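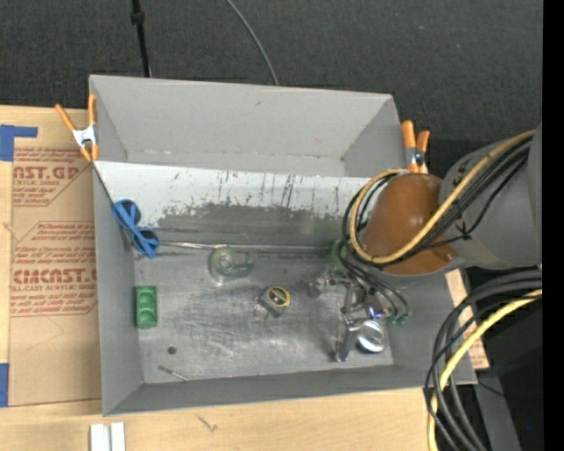

The big gray bin on the table, orange clamps and all. Tape measure front and center!

Jun 29, 2021

So I finally got to the bin. You know the one, if you've been reading since January, when I swore I'd have the craft corner sorted out "by the weekend" (ha). Everything small that doesn't have a home goes in there, and I mean everything.

The tape measure was the big win. I own three, I can never find one, and I bought a fourth at Jostus last month for a shelf that still isn't up. The little gray one with the yellow and black label is my favorite because it fits in an apron pocket, so it's going in the kitchen drawer and staying there. We'll see.

The small green tray with the rounded compartments is getting beads, I think. Or earrings. I keep changing my mind -- it's cute enough to leave out on the dresser, and beads would just end up on the floor anyway.

I was a lot less decisive with the blue plastic thing up in the corner. It's two round ends with a band running across, and I've moved it from one pile to the other so many times now. Keep pile for the moment.

And can we talk about the bin itself? It's scuffed and scratched all over the bottom and I love it. I looked at a new one at Koltholm for 40 dollars, prettier, with a lid, and walked right back out. A lid just means I'd stack stuff on top of it.

Next up is the ribbon drawer, which is so much worse. I've got 23 spools in there and most of them have come undone, so if you have a trick for keeping the ends tucked in, leave me a comment -- pins keep stabbing me!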